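Okay friends, I finally caught up on Skokstead last night (all of it, with a big bowl of popcorn) and I have so many thoughts, so this is going to be a thread. Spoilers all the way down!

1/ Let's start with Grabowska, because wow. She walks into the Dilley house as if she never left, sits down at her sister's table and asks for her half of the orchard money. Hanne Heinonen plays the whole thing almost in a whisper, and I had to rewind twice to catch what she mutters on her way out the door.
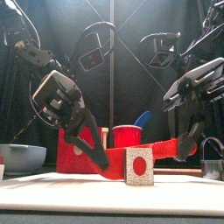 2/ I keep going back and forth on whether Dilley knew about the letter. He tells the judge he never opened it, but in the December episode he quoted a line from it to his son, and I can't believe the writers forgot that. My husband says I'm reading too much into it. Maybe so! But this show loves its color clues, and whenever there's that much red against a black curtain, like those red things on the white table up there, my brain goes straight to the courtroom dream and poor Dilley in his red scarf.

3/ Edin Georgiev as the new doctor in Villuvness — I wasn't sure about him at first, and now I would follow him anywhere. The scene where he admits he lost the $500 and then lets Grabowska yell at him for a solid minute was lovely.

4/ My one complaint is the wedding. We waited 82 episodes for it and half of it happened off screen while we watched people look for parking.

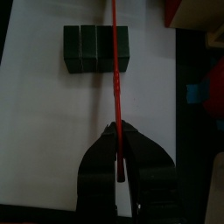

5/ Guesses for next week: the sister sells the orchard, the doctor finds the letter, and Dilley goes back on the stand and makes everything worse. Tell me yours, I'm reading every reply tonight once the kids are in bed.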